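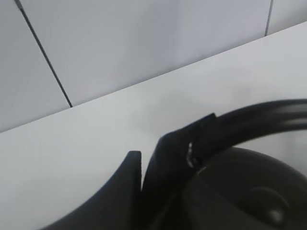

The poster in the hallway at Carnenum Technical College promises "robots that learn like we do." I had read it four times by noon, mostly because it hangs opposite the only working coffee machine on the floor, and I liked it less each time. Learning like we do is a big thing to claim for a class that meets in Room 215 and ends in July with a graded demonstration.

The class is called Merngate, after the street where it used to be held. It takes in students from engineering, nursing and the two-year business program, gives them a pair of robot arms, and asks them to teach those arms to handle the stuff of an ordinary apartment. The arms are named Xavier and Hanness. The students say "he" for both, and by the end of my first morning I was doing it too, which annoyed me.

Teaching, at Merngate, means steering. A student drives an arm through a chore by hand, the computer records every motion and every camera view, and then the student does it again. Each team has to turn in 500 of these runs before it's allowed to train anything. Then the software is handed the chore and left to try it alone.

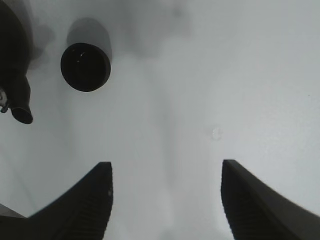
Five hundred is a lot of anything, and it's here that my doubts began. I watched a team of three spend most of a morning on one short chore, and what I saw was three bright people doing clerical work with an expensive pen. They argued over which runs were clean enough to keep. They got bored, and the boredom went into the data. One of them admitted that the runs recorded right before lunch are always faster and sloppier, and that the arm will copy those as faithfully as the careful ones.

Janaína Sampaio, the instructor, didn't dispute any of it. She spent years writing software for packing lines and has little patience for the poster, which came from the admissions office.

"I'd take it down if I could reach it," she said. "They are not learning like we do. A kid spills one cup of milk and learns something. Xavier can spill a hundred and be fine with it."

So why teach the class this way? Her answer was that the students will meet these systems at work whether or not the systems are any good, and she wants them to have been on the dull end of one first. It's a decent answer. It's also one that would justify teaching almost anything.

The numbers don't settle much. At the midterm, the best team's arm finished its chore in 56 percent of its tries. The team was thrilled, and there was cake. I kept thinking about the other 44 percent, and about who would be standing in the kitchen for those.

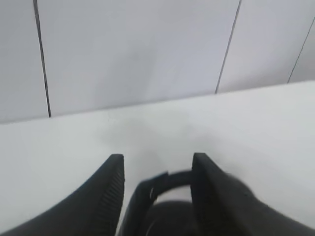
Can a student with no programming background keep up in a class like this?

Mostly, as long as the team has one person who can. The steering and sorting take patience more than code, and some of the steadiest hands at Merngate belong to nursing students. The training scripts are another matter. On two of the teams I followed, one student ran them while everybody else waited, and I doubt the ones who waited could explain what the scripts did.

Meinrad Camenzind is one of those nursing students. He signed up because a hospital recruiter had told him robots would soon be fetching and carrying on the wards, and he wanted to see for himself. Now he thinks the recruiter was guessing.

"I've worked nights," he told me. "Nothing is ever where you left it. Here we start over if somebody bumps the table."

His team had picked a kettle. Lids are hard: the knob is small, the arm has to come in at the right angle, and a handle that suits a human hand gets in the way of a gripper. Camenzind steered with his tongue between his teeth and talked to Hanness under his breath, the way you'd talk to a nervous patient.

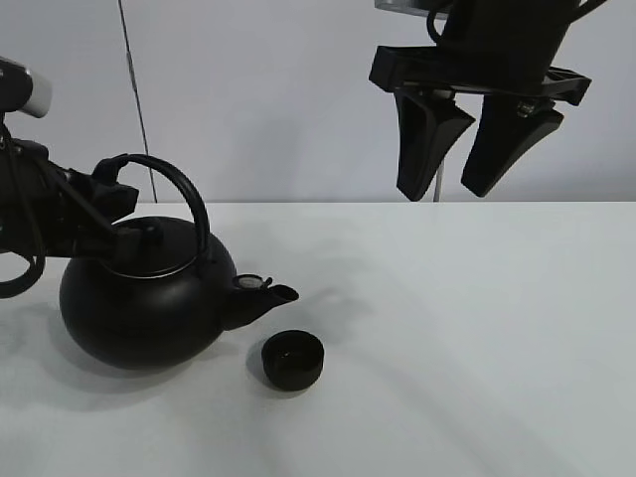

Photo courtesy of the Merngate class, Carnenum Technical College

I asked him whether he'd want the thing on his ward. He thought about it long enough that Sampaio looked over.

"To carry linens, maybe," he said. "Not to pour anything."

That's a more careful review than any I've read from the companies selling these machines, and I'll give the class credit for producing it. I'm less sure the college wants that to be the lesson. The course catalog for next year lists Merngate under "Careers of Tomorrow," with a higher lab fee and no mention of the 500 runs. When I asked admissions what jobs its graduates had found, I was told the program was too new to say. The poster was still up when I left, and the team in 215 had gone back to recording.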